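Relluvano Portable Pump, Model 18
Rerneck Fire Equipment

Home / Apparatus and Equipment / Water Supply / Portable Pumps

Overview

The Relluvano Model 18 is a two-person portable pump intended for volunteer and combination fire departments that draft from ponds, creeks, cisterns and other static water sources. It is supplied by Rerneck Fire Equipment as a complete set and may be ordered with or without suction hose.

The Model 18 replaces the Model 12, which is no longer sold. Parts for the Model 12 remain available through the service desk. Departments that own the older pump may use their existing suction hose and strainers with the Model 18 without an adapter.

Intended Use

The pump is designed for brush fires, water supply to portable tanks, and dewatering of basements and low-lying roadways after storms. It can fill a portable tank from a water source that an engine cannot reach, and it can supply one attack line directly. It is not rated for salt water. Departments that must draft from brackish sources should ask for the Arnus version, which has a bronze impeller and is built to order.

The Model 18 must not be used to move gasoline, diesel fuel or any other flammable liquid. The warranty does not cover damage resulting from such use.

Specifications

Engine: four-stroke, single cylinder, air cooled
Starting: electric, with recoil backup
Dry weight: 80 pounds
Suction inlet: 3 inches
Discharge outlets: two, with individual shutoff valves
Maximum recommended lift: 18 feet
Priming: hand primer, mounted on the discharge side
Fuel: regular unleaded gasoline
Frame: welded aluminum with four folding handles
Finish: red or lime yellow

Lift is given for a pump at sea level with clean suction hose and sound gaskets. Departments at higher elevations should expect a lower figure and should test the pump at their own drafting sites before placing it in service.

Items Included

Each pump is shipped with a hand primer, a spark plug wrench, a spare set of suction gaskets, a battery charger and a printed operator's manual. A floating strainer is included with the full set only. Suction hose is sold in ten-foot sections and is not included with the basic set.

Carrying and Placement

The four folding handles allow the pump to be carried by two or four persons. Where the distance from the apparatus to the water is long, the Lachance wheel kit is recommended. The kit consists of an axle, two foam-filled tires and a pull bar, and is attached with four locking pins. No tools are needed.

The pump should be set on level ground as close to the water as is safe. The suction hose should rise steadily from the water to the inlet, with no high spots in which air may collect. The strainer should be kept clear of the bottom and sides of the source. In shallow water, the floating strainer should be used.
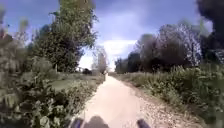
Page last changed: December

Operation and Care

The pump should be run at least once each month. A run of 23 minutes under load is sufficient to bring the engine to full operating temperature and to recharge the battery. Stale fuel is the most common cause of hard starting, and the tank should be drained if the pump will not be used for an extended period.

After each use, the pump should be flushed with clean water, drained through the lower petcock and stored with the petcock open. Gaskets should be wiped clean and checked for cuts. In freezing weather the primer must be drained separately – water left in the primer housing can crack the casting, and this part is not covered under warranty.

Engine oil should be changed after the first month of service and yearly after that. Departments that run the pump often should follow the hourly schedule printed in the manual.

Training

Rerneck Fire Equipment offers a drafting class at the customer's station with the purchase of a full set. The class lasts roughly three hours and covers starting, priming, placement, shutdown and winter storage. It is taught by Balakrishnan Poduval, Field Instructor, and may be scheduled during the day or in the evening. Departments are asked to provide access to a drafting site and to have their own hose and nozzles on hand.

Mutual aid partners may attend at no added cost if space allows. The host department should supply a list of names before the class.

Warranty and Service

The pump end is covered for five years against defects in material and workmanship. The engine is covered separately by its maker. Repairs under warranty must be performed by Rerneck Fire Equipment or by an approved shop. A loaner pump may be requested while repairs are made – availability is limited during brush season, and loaners are assigned in the order in which requests are received.

Ordering

Prices are provided by written quote. Requests should state the department name, the delivery address, the finish desired, and whether the basic or full set is needed. Tax-exempt departments should attach a copy of their certificate. Purchase orders are accepted from municipalities, counties and fire districts.

Questions about quotes, grant paperwork and delivery may be directed to Maham Jafri, Department Sales. Orders for the Arnus version require a signed drawing before production begins and cannot be canceled after that point.

Related Products

Lachance Wheel Kit
Floating Strainer
Suction Hose, Ten-Foot Section
Model 12 Parts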